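Reading a Room from the Ceiling Down
Notes for Unit 7, Interior Planning for Small Workplaces
Eldana Zeleke

Most of you will have walked into today's session still thinking about floor plans, and I can't blame you, as we have spent all of February drawing them. I would like you to put the plan away for a while and look up. When people first visit an office they look at desks and chairs and the coffee corner, and very seldom at the ceiling, and yet the ceiling is where so much of their comfort gets decided: the light, the air, and a good part of the noise.

Our subject this week is the double-height office with a mezzanine. You'll meet it often in converted workshops and in newer business units, where a tall space has been given a second level along its sides and left open in the middle. I've always been fond of these rooms. They feel generous the moment you come in, and people tend to stand a little straighter in them (I certainly do!). They also ask more of the planner than a plain room of the same floor area.
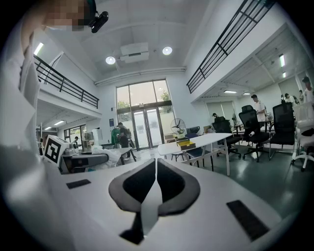 The first thing to settle is that you are planning two rooms that share their air. Under the tall part you have height, brightness and sound that travels. Under the mezzanine you have a low ceiling, and it needs lights of its own, as fittings high up in the main space won't do much for a desk tucked beneath a slab. Draw the edge of the mezzanine on your lighting plan as a heavy line and treat each side of it separately.

Then think about the air. A unit set in the middle of a high ceiling has a long way to push before it reaches anybody, and warm air would much rather stay up top with the people on the mezzanine. In the Lesta exercise the main floor covers 1,876 square feet, and you'll find your answer changes a good deal once you add the upper level to your sums.

Railings come next. Open metal bars let light and conversation through, which is lovely for a sociable team and rather hard on anyone making phone calls. Glass doors beneath the mezzanine are a help here, as they shut off a quieter area without making it gloomy.

For next time, please bring 2 drawings of the Lesta office, a long section and a ceiling plan, both with the mezzanine edge marked. The Tullenine reading is 20 pages and goes quickly; do spend longest on the part about sound. Pencil is perfectly fine.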